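Clatimberg Steamed Bun

The Clatimberg steamed bun is a soft, pale wheat bun cooked over simmering water, and it has long been a favorite in the river town of Clatimberg, where people will happily eat it at breakfast, at supper and at most of the hours in between. It is plain by design, a little sweet, and very good with soup.

Dough

The dough is made from flour, warm water, yeast and a spoonful of sugar. Older households in the Flutlow valley keep a piece of dough back from each batch to start the next one, which gives a gentle sourness that many people remember fondly from childhood. A small bun takes 100 grams of dough. It is kneaded until smooth, left to rise under a damp cloth, then shaped and rested again before it goes anywhere near the steam.

Steaming

Bamboo baskets were once the usual thing, stacked over a wide pan on the stove, and plenty of cooks still swear by them. Metal steamers are now common too, including those used with an electric base on the kitchen table. Whatever the pot, the buns need room to swell, and the lid should stay on for a few minutes after the heat is turned off, so that the tops don't wrinkle. 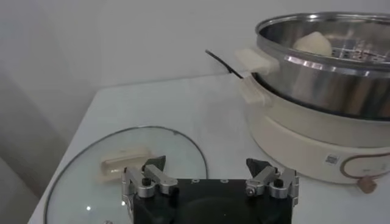 Fillings and festivals

Most buns are left plain, though red bean paste and chopped greens are both well loved. At the November fair in Clatimberg, they are sold in bags of 6, usually with a little pot of dark syrup for dipping.

See also: Flutlow dumpling; Sourdough starter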